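Search the notebook Go

Workshop notebook, Saturday
Cell 2, toy airplane screwdriving (Kohlhase arm, Tutton feeder)

Started 8.40. Cell was left in hold overnight with the guard open and the tag on. Edeltraud's note from the late shift says the arm stopped four times on "screw not seated" and once on "no part". She cleared each one and ran on, then gave up at 3576 on the counter. I agree with stopping there. The rejects tray had planes in it with the screw standing proud and at least one with the recess chewed.

Checked the easy things first. Air at the feeder is fine. Screws in the bowl are the right ones, checked against the bag label. Feed track had fluff in it again near the exit gate. Brushed it out and wiped the gate. The "no part" fault was probably this, as the sensor sits right behind the gate and the lens had a film on it. Cleaned with a dry cloth, no spray.

Then the driver. Bit is worn on two of its edges, more than I would expect. Last change is logged at 1275, so it has done 2301 cycles against the 2000 we agreed in July. We were late. The counter warning was supposed to catch that and didn't. It had been acknowledged and not reset, which on this controller silences it for good. I have asked Ayana Mamo whether the warning can be made to come back every time the cell is started. She thinks yes, it is a flag in the start routine.

Bit change, for whoever does the next one:
- guard open, tag on, air off at the wall and bled down
- collar back, old bit out, wipe the seat
- new bit in until it clicks, then pull on it
- spin by hand and watch the tip for wobble
- log the counter reading and reset the warning (reset, not acknowledge)

New bit in at 3576. No wobble worth writing down.

Before running anything I wanted to know how the planes should feel when driven by hand, so that I had something to compare the torque curve with. The screw is tiny and sits in a small recess in the middle of the body, just above the purple oval. It is easy to go in at a slant if the plane isn't held square to the driver, and the body is glossy and wants to turn in the fingers.
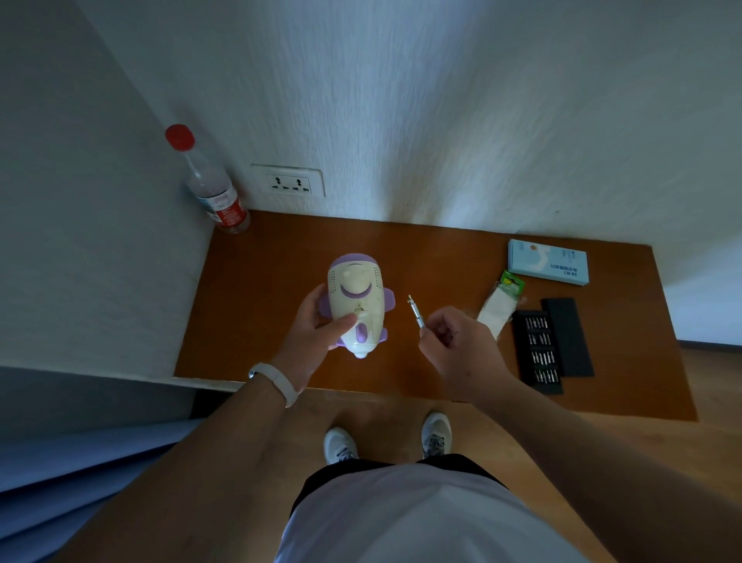 That matches what the arm was doing wrong, I think. The nest holds the plane by the wings and the wings have some give in them. When the driver comes down the body rocks a little and the bit meets the screw off centre. With a fresh bit it gets away with it. With a worn one it rides up and we get the chewed recess.

Took the nest off and had a look. The pad on the left side has gone hard and has a groove pressed into it where the wing sits. The right one is still soft. Jestomlow supplied these as a pair and we only have one set left on the shelf, so I fitted both and put a second set on the order list. Nest back on, dowels first, then the screws a bit at a time across the corners.

Re-taught the approach point after that. It was low, and off to one side by enough to see by eye with the bit just above the recess. I don't know if it has drifted or if it was never right after the move from Fevbridge. Old point is saved under its own name in case anyone wants to go back to it.

Trial run with the guard shut, slow speed: 18 planes, all seated, no stops. Torque curve has lost the little dip at the start that we had all got used to seeing. Then the same again at normal speed. One stop, "no part", which I put down to the track not being full yet after cleaning. Refilled the bowl and it did not come back while I was there.

Tried to get it to fail by putting the old left pad back in. It ran, but the dip came back on the curve straight away. New pad in again. Old pads are in a bag on the shelf above the cell, please leave them there until Edeltraud has seen them.

Still to do:
- warning flag in the start routine (Ayana)
- brush the feed track at the start of each shift, add to the sheet
- pads to be looked at whenever the bit is changed
- go through the rejects tray, anything with a sound recess can be finished by hand, the rest to scrap
- ask Jestomlow if they do the pads in something that stays soft longer

Tag off and cell handed back to the afternoon shift at 1.15. Running at normal speed.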